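Why does a can roll and a box stay put?
28 November 2019
By Salvador Henriques
Print this page | E-mail this page

Have you ever been told to clean up your stuff and found that half of it keeps running away from you? I have. I once put a can of chips on its side on the kitchen bench, turned around to get a bowl, and heard it go clonk on the floor. The biscuit tin sitting right next to it hadn't budged. So I want to talk about shapes today, and why some things sit still while others go for a wander.

Let's start with the can. A can is a shape called a cylinder. It has two flat ends, both circles, and one long curved side that wraps all the way around. Stand it on a flat end and it's pretty happy. Lay it down on its curved side and only a skinny little line of it touches the table. One long thin line, that's all! Give it a nudge and the can turns, and a new line touches, and then another one, and off it goes.

Now think about a box. A box has flat sides whichever way you put it down. When you push it, it can't turn over easily, because it would have to climb up onto one of its own edges first. That takes quite a bit of shove. Most of the time it just slides a little bit and stops.

I wanted to see how far a can would really go, so I made a ramp. I used a shelf from an old Ullmont bookcase with a couple of cookbooks under one end (sorry, Mum), and I let a can roll down and out across the hallway. It went 60 centimetres past the end of the ramp on the carpet. Then I did it on the bare floorboards, and it went so far that it hit the front door and came partway back again. I didn't measure that one. I was too busy laughing.

Carpet slows things down because it's soft and fuzzy. The can sinks in a tiny bit and all those little fibres push back against it. Felt does much the same thing, and so does a towel. If you like doing puzzles or sorting your beads at a table, put a felt mat down first and you'll spend a lot less time crawling around under the chairs.
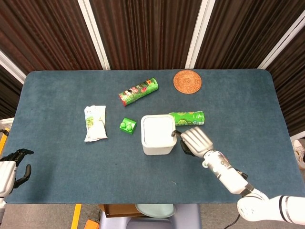 Will a can stop rolling if you put it on a felt mat?
It will usually stop sooner than it would on bare wood, but a hard push can still send it right off the edge. The mat makes rolling harder work and doesn't hold the can in place. If you want it to stay, stand it up on its end or put something flat-sided against it.

Circles are funny things, by the way, because being round doesn't always mean rolling away. Think of a drink coaster. It's as round as a coin, but it's flat, so when it's lying down there's a whole big circle touching the table and it stays exactly where you left it. Stand it up on its rim, though, and it'll roll like a wheel. Try it with a coaster and then with a jam jar lid and see which one goes straighter. My lid always curves off to the left and I still haven't worked out why.

What about building blocks? The kind with studs on top are very good at staying put. They've got flat sides and square corners, and if you click one onto another, the studs hold them together so they can't slide apart. You can even build a little wall out of them to stop a can. I tested this as well. One block by itself got pushed along the floorboards. A wall of 26 blocks, clicked together in rows, stopped the can dead.

An empty chip packet is the odd one out. It doesn't really have a shape of its own! You can flatten it, fold it, scrunch it into a ball, and it'll do something different every time. Scrunched up, it might roll a tiny bit, but it's so light that it gives up almost straight away. Flat on the table, it hardly moves at all until somebody opens a window, and then it can take off like a leaf.

Want to have a go yourself? Get a grown-up to help you find a board for a ramp, and then round up a few things that won't break: an empty can, a plastic tub, a block, a coaster and an empty packet. Before you let each one go, guess what it'll do and write your guess down. I got two wrong. I was sure my plastic tub would slide the whole way down, and it just sat at the top of the ramp looking at me until I put a third cookbook under.

After that you can change one thing and try again. Put a towel on the ramp, or make it steeper, or put some dry rice in the can and tape the lid on. My rice can rolled 54 centimetres on the carpet, which was a bit less than the empty one. See whether yours does the same, and keep your measurements, because next time I'll be rolling marbles and you might want to compare.

We use cookies to remember your settings on this site. By continuing to browse, you agree to our use of cookies.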